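The Cloth Does Most of the Work
Dry wiping, damp wiping and the curved white surface

Saturday, August 22, 2020

White furniture with rounded edges has spread from showrooms into ordinary rooms, and it is harder to keep clean than a square oak cabinet. Dust on a flat top can be pushed to an edge and collected. Dust on a curve moves downhill as it is wiped, settles in the joint at the floor, and comes back with the next draft. The choice of cloth decides how much of it leaves the room.

The Tastitville showroom was the starting point for this article. Its rooms are divided by low curved walls, and the Zidton line of tables and partitions has hardly a straight edge in it. Cleaning is done with gray cloths, cut to one size and folded twice. The house method allows 8 wipes per cloth, one for each face, before it goes into the wash bag.

A dry cloth with a raised surface holds fine dust in its pile. Pressure should be light. Pressing hard flattens the fibers and turns the cloth into a smooth pad, which slides over the dust and can drag grit across the finish. On gloss white the damage shows up as a haze of short arcs, easiest to find with a lamp held low to one side. 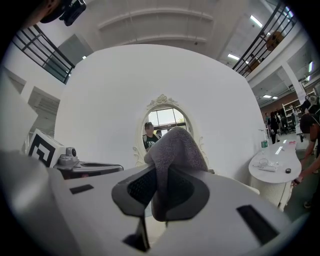
Gray cloth in front of a curved white partition and its oval mirror.

Mirrors with molded frames need a different order of work. The frame comes first, dry, with a corner of cloth worked into the scrolls from the top down. The glass comes second, with a separate cloth, barely damp. Spray goes on the cloth -- never on the glass -- as liquid that runs under a frame can lift the backing at the lower edge. Cream paint on raised ornament wears fastest at the high points, and those should be dabbed.

Tables are mostly a matter of clearing. Cables, tape and bottles collect on any surface near an outlet, and wiping between them leaves islands of dust that are visible as soon as something is moved. Lift everything off, wipe from the back toward the front, put back what belongs there. A woven base gets a soft brush first and the cloth afterward. Lighting strips should be switched off and cool before they are touched.

Hallgrímsson, a supplier of cleaning textiles, recommends washing pile cloths at 194 degrees Fahrenheit where the label permits it, without fabric softener. Softener coats the fibers and reduces pickup. Jellesport, which sells a thinner cloth, advises a cooler wash and air drying. In the showroom's use the thicker cloths lasted roughly 2 years and the thinner ones less, although the thin cloth was better in narrow grooves.

Cloths used on floors should be a different color and stored apart.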